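Search this site
Enter keywords
Search

Midico to Take Over Dekker Kitchenware Line in April

GRESTER — Midico, the housewares distributor, will take over sales and customer service for the Dekker line of pots, pans and baking dishes in April. The agreement covers all stores and online orders that now go through Draler, which has handled the line until now.

Dekker will keep making its products at its plant in Grester. No jobs at the plant are affected by the change, and the product range stays the same. The line has 693 items, including spare lids, knobs and handles.

Stores that carry Dekker products do not need to sign a new contract before the change. Existing price agreements will be honored until they run out. Midico will send each store a new account number and an updated order form by mail. Orders placed with Draler before the changeover will be filled and billed by Draler, even if they ship later.

"We wanted this to cause as little extra work as possible for the stores," a Midico spokesperson said. "The item numbers are the same and the delivery days are the same. The main thing that changes is the name on the invoice."

Midico now supplies 3,781 stores. It will move the Dekker stock into its own warehouse in 2 stages, starting with baking dishes and finishing with pots and pans. Some spare parts may take longer to arrive while the second stage is under way. Stores that expect to need lids or handles during that time are asked to order early.

The minimum order for free shipping will be $300, the same as for other Midico lines. Smaller orders will still be accepted, with shipping added to the bill. Store display racks supplied by Draler may stay in place.

Customers who bought Dekker products through Draler keep their full warranty. Claims should be sent to Midico after the changeover, along with a receipt or other proof of purchase. Claims already open with Draler will be settled by Draler — customers do not have to file them again.

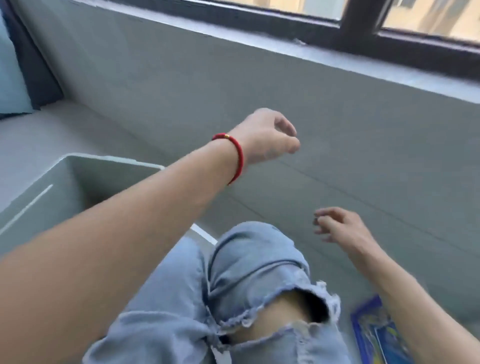

Draler will go on selling its own line of cutlery and kitchen linens. Its phone line for Dekker orders will stay open through the end of April, and calls after that will be passed on to Midico customer service.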